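**Clube de robótica Matei — folha dos mais novos**

Um robô tem braço, tem garra, mas não tem ideias. Quem manda é o programa!

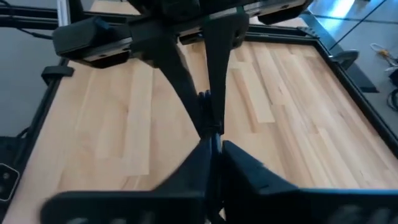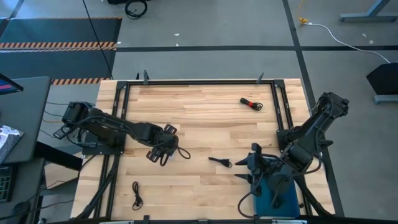
*As garras pretas e a mesa de madeira do projeto Vesa.*

O que é uma garra? Dois dedos que abrem e fecham. Só isso. Parece facil — não é. Experimenta pegar num lápis só com dois dedos, de olhos fechados.

Cada junta do braço tem um motor. O programa diz quanto roda cada um. A Reet escreveu quase 82 linhas só para juntar as pontas das garras!

Regra da Ulla: mãos fora da mesa com os motores ligados. Sempre.

Proxima folha: os cabos — para que sevem.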